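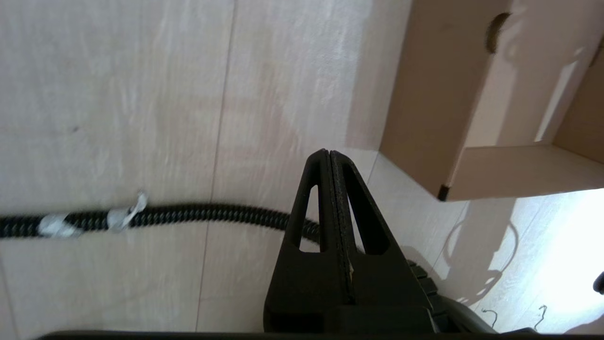

Clundura Opens Hand-Teaching Program to Small Packing Firms

ARSTEAD, 23 May 2025 – Clundura today opened enrollment for Selero, a program that lets warehouse and packing staff teach a robot arm a task by steering it themselves. No programming is needed.

An operator holds a control handle, watches the view from the wrist of the arm, and moves the gripper through the job. Selero records the motion together with the wrist view. After 100 recorded runs of one task, the software builds a first version that the arm can try without an operator.

Clundura tested the program in April at Munro, a packing company in Arstead. Over 22 Munro employees took part and taught 17 tasks, among them closing box flaps and moving cartons from one table to another.

"Our packers know how a box behaves when you push on it," said Nyokabi Barasa, who heads training at Clundura. "We wanted them to show the arm directly and skip the written instructions."

Bohdana Chornovol, shift manager at Munro, said the first day was slow. "People gripped too hard and went too fast. By the second week they were redoing their own bad runs without being asked."

Operators can delete a run, repeat it, or mark the point where it went wrong. Recordings stay with the customer unless the customer agrees to share them.

Enrollment is open to companies with up to 100 employees. Training takes place at the customer's site or at Clundura's workshop in Arstead – the fee is the same for both.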